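Recording your first demos with the hand-held grippers

So you've got the Warnimero grippers charged and paired, and now you want examples your policy can learn from. I've messed up enough batches to have opinions!

Start with your hands. Hold both grippers over the middle of the table, jaws facing each other, and stay still for 2 seconds before you move. Iqra Zaidi got me into that habit, and it makes trimming so much easier.
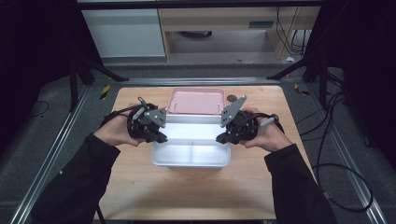
Both grippers over the two-compartment container, pink lid behind it.

Next, do the task at one steady speed — slower than feels natural — and keep the cables clear of your wrists. If you fumble, finish the move anyway and tag it "recovery" (I keep those in a separate folder).

Shift the container a little between takes. I record 18 takes, stop for coffee, then watch them all back before going on. My last batch was 53, and I tossed 11.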